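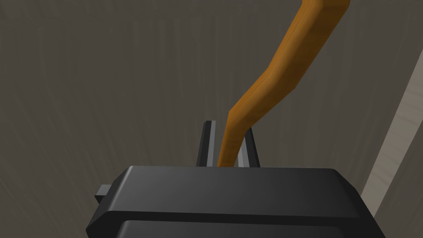
Run 15

Hayashi logged the bent stick at run 15. The simulator, Rellum, gave it wood grain and no weight worth mentioning.
"Fingers open," he told the club. "Trokus, close on my mark."
Trokus typed 612 – the wrong width – then 667. The list of grips went back to March. Szabo wanted the wider part next, and the file loaded without complaint.

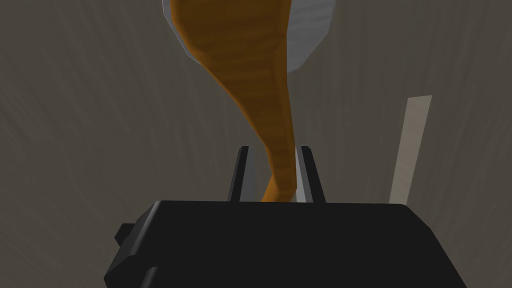 Orange part between the fingers, grey disc behind.

Hayashi saved it and opened run 16.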